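Home > Student Clubs > Robotics > Guides
Search this site Search Enter keywords
Filed under: Simulation, Kitchen Track, New Members

Trisine Kitchen Track: Set-Up Guide
Section 4. Sink scene, first run

Last edit Mar 20, 2022. If your copy is older than that, toss it, the reset keys changed.

Read section 3 first (install, license file, lab logins). This part gets you from a blank launcher to a scored practice run at the sink. Do it once with a partner before you try it alone. Plan on nearly 80 minutes the first time, most of that is download.

Before you start

- Lab machine or your own laptop w/ a real graphics card. Integrated graphics will open the scene but crawl.
- Club login for Skarnine (the simulator). NOT your school login.
- Scene pack "Riviere kitchen", build 396. Older builds have a different sink and your saved poses wont line up.
- Headset or gamepad. Keyboard works but you will hate it.
- Free disk space. Logs pile up fast, see 4.4.

4.1 Load the scene

1. Open Skarnine. Wait for the green bar at the bottom to finish. Clicking early locks the menu.

2. File > Open pack > Riviere kitchen. Check the build number in the title bar.

3. Pick start point SINK. The other start points are for the spring teams.

4. Set physics to Normal. Fast is for replay only.

5. Hit Load. First load compiles everything and looks frozen. Leave it alone.

Note: if you get "pack not signed", you're on the school login. Log out, log back in, start again at step 1.

CAUTION: Do not open the pack from two windows. The second one overwrites the first one's pose file with no warning. We lost all of the October poses this way.

4.2 Hands

6. Robot > Add > two-hand rig. Both hands show up in the side panel as L and R.

7. Set the open/close limit to the club default. It's in the shared folder, file called hands_default.

8. Map the triggers. Left trigger = L, right trigger = R. Don't swap them, even if your left handed. The score script reads L and R by name.

9. Squeeze each trigger slowly, all the way, and let go. Watch the number in the side panel. Should go up smooth and come back to zero. If it sticks above zero, unplug, replug, redo step 8.

10. Speed slider at 4. Leave it there until you've passed a practice run.

CAUTION: Slider above 4 with physics on Normal and the fingers can pass right through thin stuff (plates, mostly). Score script counts that as a drop.

4.3 Cameras and the view check

11. Open View > Camera list. Turn on all the views your team uses. Minimum is one at window height and one looking down into the sink.

12. Drag each view into its own panel. Save layout. Name it with your team name, no spaces, Trurnuvari-style (see naming sheet in section 2).

13. Turn off Outdoor backdrop. Gray glass is correct. Saves a lot of memory and the vision code doesn't need the yard.

14. Randomize > Objects > Once. You'll get a different mix of food, dishes and odd stuff each time.

15. Flip through your views and compare.
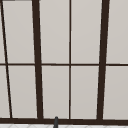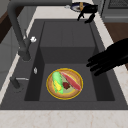 Last one is the wider sink view, faucet and both sections of the sink showing:
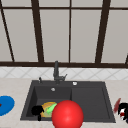
16. View aimed too high, all window and just the tip of the faucet, like the first one? Tilt down until you get the basin. Save the layout again. A window-only view is no use to the plate finder.

17. Down-looking view: you want the whole plate inside the view, plus the rim. Second one is fine. Corn and the pink-red fillet both readable on the plate, hand on the right still short of the plate rim. Start your run from a gap like that. If the fingers overlap the plate in your view, back off first.

18. Something big in front of the food, like the red ball in the third? Don't delete it by hand. Either use a second view or randomize again. Deleting objects voids the run.

Note: faucet doesn't run water in this pack. Stop asking, its on the list.

4.4 Practice run

19. Press Record, then Start. In that order. Start without Record gives you a score and no log, and no log means it doesn't count.

20. Task text pops up top left. Read it twice. "Sink" and "counter" are separate targets.

21. Do the task. Time limit is 10 minutes. Timer keeps going if you pause.

22. Press Stop, wait for the beep, then close the recorder.

23. Log goes to your team folder. Rename it before the next run. Same name = overwritten.

24. Copy to the club drive, then clear the local one. Lab disks fill up and then recording fails halfway thru for whoever is next.

If it goes wrong

Hands drift when you aren't touching anything: redo step 9.
Plate jitters on the basin floor: physics got set to Fast. Reload.
One panel black: that camera is off in the list, step 11.
Score says 0 but you finished: wrong target, or L and R swapped (step 8).
Everything slow: backdrop is back on. Step 13. It resets after an update.
Crash on Load: restart the machine, not just Skarnine.

Next: Section 5, Saving poses and sharing them with your team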